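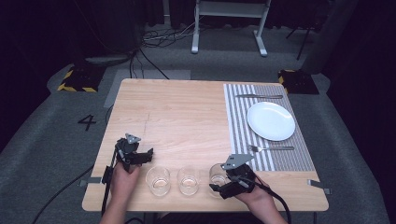 Does a table for one really need a placemat?

Most tables manage without, but a mat tells the plate where to stop, and it is easier to wash than a tabletop.

Felora, September 22, 2026 – Housewares maker Zornido today announced Rollen, a line of striped placemats for people who eat at the table, or who mean to start.

The mats come in 14 stripe patterns, from narrow gray and white to a mustard the company describes as "firm." Each one is machine washable, lies flat after unrolling and costs 24 dollars for a set of two. Households of three may buy a single.

Rollen follows a July survey in which Zornido asked customers how they set the table on a weeknight. Over 70 percent said they put the fork wherever there was room. The company has chosen to be encouraged by this.

"We are not here to tell anyone where the knife goes," said a spokesperson for Zornido. "We do sell a leaflet."

The leaflet, which is in fact free with every set, shows 3 ways to lay a place, including one for tables too narrow for the usual arrangement. Glasses get half a page. Napkin folding gets one sentence, and it advises against swans.

Rollen placemats are in stock now at the Sobczak home store in Felora and will reach other shops before the holidays – a season when many dining tables are seen for the first time in months.

Samples for review are available from the Zornido press office on request. Please return them unstained.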